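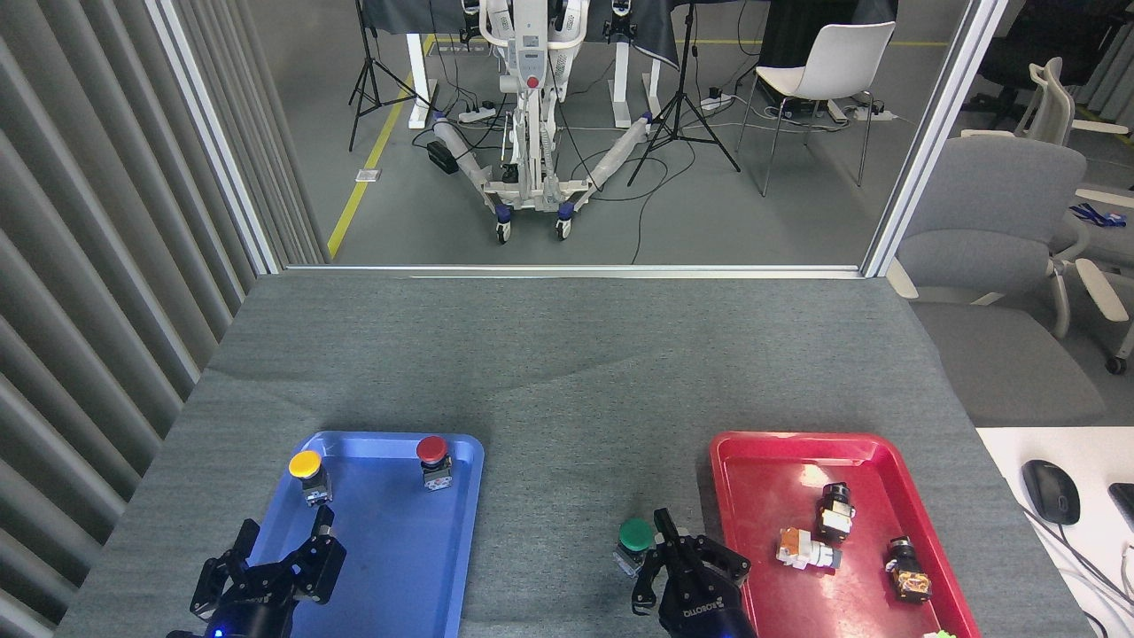
Kadthorpe, 4 June 2022

This site uses cookies to keep you logged in. By carrying on you accept them. OK / Settings

Bell push buttons at the Kadthorpe crossings - anyone convinced?

marrowfat
The parish newsletter says the new push buttons on the Drodton road crossing have "cut waiting times". Have they? I stood there yesterday with two bags of shopping and waited just as long as ever. I'd like to know who timed it and when.

tolly_b
They put 400 leaflets through doors saying the same thing. No figures in it, only a drawing of a smiling pedestrian.

Deming Xie
I think you're being hard on them. My mum uses that crossing every day and says it's quicker in the mornings. The old one was set for the school run and never changed.

marrowfat
Quicker by how much though? If it's quicker in the mornings and slower at teatime, that isn't a cut, it's a shuffle.

oldgate_pete
Half these buttons do nothing anyway. At busy times the lights run on a timer and you're pressing it for something to do.

Deming Xie
Some junctions, yes. Not a crossing on its own in the middle of a road. If nobody presses, it stays green for cars. Try it early one Sund... well, any quiet morning.

oldgate_pete
I have tried it. Waited up to 40 seconds with no traffic at all. Explain that.

Deming Xie
There's a minimum gap after the last person crossed. You may have just missed someone.

oldgate_pete
There was no someone.

tolly_b
What did it cost? I heard 2,000 for each side, and that was from a chap in the Vanum who also told me the library was closing.

marrowfat
I've asked the council for the timings from before and after. If they send me another leaflet I shall scream.

hedgesparrow
Can we talk about the Qiu Lane one as well? The beep is so quiet my neighbour can't hear it over the buses - she relies on it. I care more about that than a few seconds.

marrowfat
Fair point. I'll add it to my email.

Contact the moderators | Copyright Kadthorpe Talk | Back to top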